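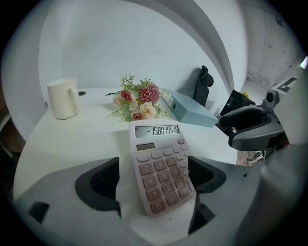 Page 14

Halico hand-held gripper kit, two-finger, build notes and parts

The Halico is a hand-held parallel gripper for shops that want to record grasps by hand before committing to an arm. It is sold as a kit. You supply the printed shell, or order it molded in light gray, and assemble the rest on a bench. Most builders work in pairs and finish with two matching units – left and right hands share the same drawings, mirrored.

Fingers
Black, thick, padded. The pad is the part that matters on thin, hard-edged objects. A desktop calculator held upright by its sides is a good check: the fingers should hold it without covering the display. If some keys along one edge are hidden behind a finger, the grip is still acceptable. A slight backward tilt is within tolerance. Replace pads when the surface goes shiny.

Shell
Light gray, closed at the front. Leave the fasteners a quarter turn short until the finger travel has been checked by hand, then tighten in a cross pattern.

Camera
The module mounts on top of the upper housing with 4 screws. Route the cable before closing the shell. The Naqvi bracket fits without drilling. The Sterby bracket needs its slots opened slightly.

Test objects
Use things already in the workshop: a ceramic mug with a handle, a file box, a calculator, artificial flowers. The flowers are the hard case, as thin sprigs slide between the pads. Run each object at three finger openings and log the result.

Assembly time
Over 3 hours for a first unit. The second goes faster.

Ordering
Complete kit, part 551. Pads, fingers and camera bracket are also sold separately through Devovness. Molded shells ship again in November. Printed shell files are included with every kit – check the revision letter against the finger set before printing.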